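Open day at Warkgate: the gallery

Posted 4th July in Days Out

So I finally got to go to the Warkgate open day! I missed the last one with a cold and heard about it for months from my sister-in-law, who came home with a tote bag and a lot of opinions about conveyor belts. This time I signed up the minute the form went live, and I dragged Lina Azar along with me. She works in a dental office and said she'd come for the snacks. She ended up staying longer than I did.

If you don't know the place, Warkgate is a shared workshop building where a bunch of small robot and automation outfits rent benches. Most of the year you can't get past the front desk. On open day they prop the doors and let you wander, and if the weather plays along they move some of the demos outside. I've put everything on one page and kept my notes short (short for me).

Getting in

You get a sticker with your name and a visitor number. I was 111, which I was way too pleased about. Lina was behind me in line and got asked whether we were together, and she said "we'll see."

There's a map on the back of the program, and the map is wrong. The stairs are on the other side of the building from where it shows them. If you go next time, follow the noise.

The Dabbas sorting line

Dabbas had the spot right inside the doors, and it was packed the whole time I was there. They do small-parts sorting, nuts and washers and plastic clips, all coming down a belt and getting flicked into bins. A screen over the line showed a running total, and when we walked up it said 1,378. I have no idea if that was for the day or since they built the thing. The guy running it was busy with a jammed chute and I didn't want to be the person who asks questions during a jam.

What I liked best was the sound. Tick, tick, tick, pause, tick. You could tell when a weird part came through because the rhythm broke, and the kids standing there figured that out before any of the adults did. They started yelling "pause!" every time.

Lustell and the folding arm

Lustell is two people and an arm, and they're teaching it to fold dish towels. I thought this would be a quick stop. I was there forever! It's the most suspenseful thing I've watched all year. The arm picks up a corner, thinks about it, lets go, picks up the same corner again, and the whole crowd leans in like it's a penalty kick.

When it finally got one folded in half and then in half again, a man behind me said "well, that's better than I do it" and his wife said "yes." Big laugh. They also let you hand it a towel of your choice from the basket, and I picked one with a fringe, and they both looked at me with such disappointment. It did not fold the one with the fringe.

The try-it-yourself tables

Then outside, and this was the part I'd been waiting for. Tianyou Xue was running the hands-on session for Fasaveo, and if you ever get a chance to hear him explain something, go. He talks fast and he's funny, and he never once made me feel dumb. The way it works, you do ordinary little chores with a hand-held gripper, the gripper records what you're doing through its own camera, and later on those recordings help teach a robot arm to do the same chore. You're basically the robot's driving instructor. I had read about this and nodded along and not understood it until I had one of the things in my own hand.

The chores are so plain that they're kind of wonderful. Pick something up, put it someplace else, pick it up again. Tianyou said people always want to do the fancy stuff, tying a bow or stacking cards, and what he really wants is somebody who'll tidy a desk the same calm way over and over.
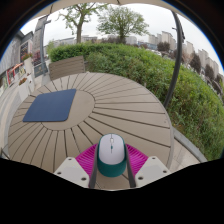
I asked him what beginners get wrong and he said squeezing. Everybody squeezes like the object is going to run away. He told me to hold things the way you'd hold a friend's phone, and after that I got a lot smoother. The other thing is your head. You keep wanting to lean over and look from your own angle, but your view doesn't matter much — what counts is whether the camera on the gripper can see. Once I quit craning my neck my shoulders stopped hurting, too.

You could sign up for up to 10 turns, and I used mine up embarrassingly fast. Three of them got tossed because I talked with my hands in the middle (I do that, I can't help it, and apparently waving the gripper around while you tell a story is not useful to a robot). Lina went after me, and she was so good at it that Tianyou called a coworker over to watch. Steady hands! All that time passing tiny instruments to a dentist finally paid off in public. She has not let it go since.

One little boy next to us kept asking if the robot would know it was him. Tianyou took the question completely seriously and told him no, not by name, but that the way he moved would be in there somewhere along with everybody else's. The kid thought that was a fantastic deal and got right back in line.

Snacks (Lina made me include this)

The lemon bars were excellent. The coffee was coffee. There was a vending machine with a hand-lettered sign that said THIS IS NOT A DEMO, and I saw at least one dad study it for a good long while anyway.

The talk upstairs

We caught the back half of a talk about what happens when a robot drops things. I expected slides full of graphs, and it was mostly video clips of drops. Spoons, sponges, a whole bag of rice. The speaker stopped each clip right before the slip and asked the room what was about to go wrong, and people got really good at it by the end. I came home and watched my own hands unload the dishwasher, and I want you to know it's much harder to stop thinking about than you'd expect.

Somebody in the audience asked when one of these would be able to do a full load of laundry, start to finish. The speaker said she gets that question at every single talk and that she would also like to know.

If you want to go

There's another, smaller one planned for August. From what I could gather it'll be just the hands-on tables and no sorting line, so if you have kids who'd love the tick-tick-tick, hold out for the big one next summer. Sign up early, wear shoes you can stand in, and head for the try-it tables before lunch while the line's still short. We went after lunch and waited a while.

Parking is free in the back lot but the entrance is easy to miss. We drove by it twice. Look for the loading dock and turn right before it.

Huge thank you to Tianyou and the whole Fasaveo crew for being so patient with me, and to the Lustell folks, sorry about the fringe. If you were there too and have pictures of the towel arm, please send them my way! Mine all came out blurry, and I'd love to add a good one to this page.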